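Call for Participants: Tabletop Sorting and Serving Study

Landeg is recruiting adults for a study of how people set out, serve and clear small items at a table. Sessions are held at the Plunholm building, Room 143, and begin in February.

Participants work at a light-colored table with a plain cloth hung behind it. Each task starts from a clear surface and follows a short written instruction.
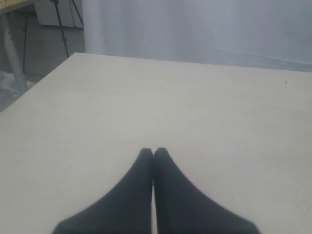

Study table and backdrop, Plunholm building.

Materials are ordinary household and play items, including plates and toy food. Participants will be asked to place items on a plate, move them to another part of the table, and return the surface to its original state. No cooking is involved and no real food is handled. Tasks may be repeated several times in one visit, and short breaks are scheduled between sets.
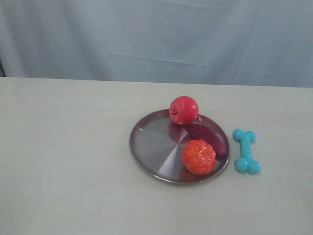 Participants may work at their own pace. Speed is not scored, and a dropped or misplaced item does not end the task. A staff member remains in the room throughout and will answer questions about the instructions.

Eligibility
Applicants must be 18 or older, able to sit or stand at a table for up to one hour, and able to read instructions in English. Prior experience is not required. Employees of Trukitz and members of their households may not apply.

How to apply
Complete the application form at the Plunholm front desk and quote reference 1009. Selected applicants will receive a consent form and a choice of session times. Participation is voluntary and may be ended at any point.

Posted December 8, 2022
Reference 1009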